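Robots on the sorting floor: questions staff keep asking
Compiled by Attila Erdős, shop steward, Brerkance returns depot. Last changed in March.

Who decided this?
Management did, with a firm called Hovotell. We were told after the contract was signed. I asked for the business case and got a slide with arrows on it.

What is the arm supposed to do?
Pick up loose pieces from mixed returns and put them where they belong. The practice work is done with painted blocks on bare concrete, and other things lie about near them, as they do on any floor. A magenta block gripped between two fingers with a yellow one partly underneath it, a tape measure and its strap a short way off: that is the level of difficulty so far. Our returns are a good deal messier.

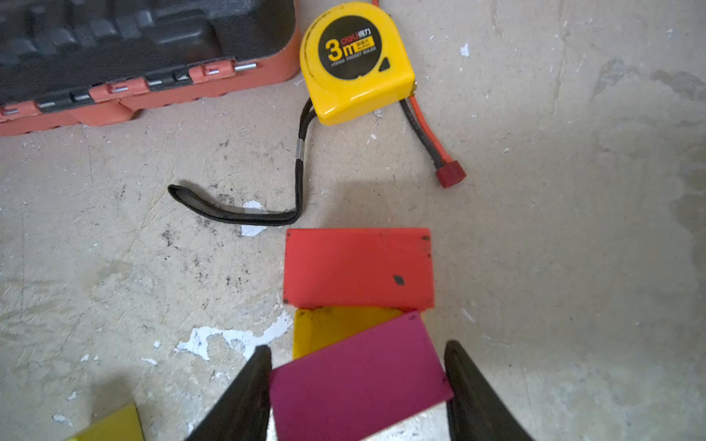
Will anyone lose their job?
The written promise is no compulsory redundancies. Read it slowly. It says nothing about agency shifts, or about posts left empty when people leave. We have asked for both to be covered and are still waiting.

How fast is it?
Hovotell's target is 3069 picks a shift. Our own bench does 2653 on an ordinary day, with tea breaks and a jammed printer. I have yet to see a full shift's figures for the arm from anyone, so treat the target as a target.

What happens when it can't pick something up?
A person does it. The plan calls this "exception handling" and gives it no extra pay and no time allowance. Blocks are a kind sort of test in some ways, with flat sides and bright colours, though an arch with a curved face is a fairer one than a plain brick, and so are two pieces lying right up against each other.
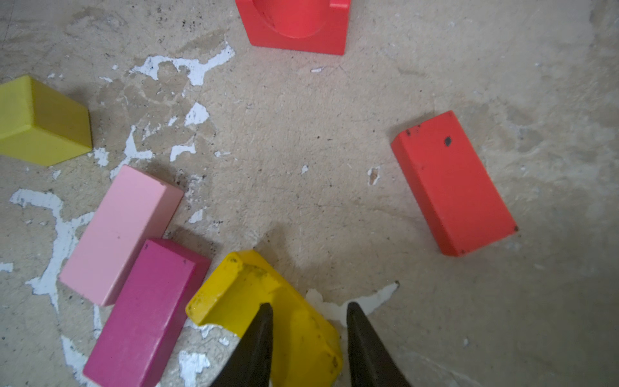
Returned goods come in torn bags, with leads wrapped round them and bits missing. If one item in ten ends up back with us, somebody has to be standing there all shift — and that somebody should be in the staffing numbers.

Will I be retrained?
There is a course, run through Kan, with around 100 places across all sites. The Druslow depot has more staff than that on its own. Ask for your place in writing, and ask whether the hours are paid.

Are we being filmed?
Ask what is recorded, who keeps it and for how long. I was told "only what is needed", so I have asked for a list. Until it arrives, don't sign the consent form on your own. Bring it to me.

Can I refuse to work next to it?
You can refuse if you think it is unsafe. Tell your supervisor, then tell me. I want to see the risk assessment before the arm goes anywhere near the live line.

Where do I find you?
Canteen, 2 pm, table by the door.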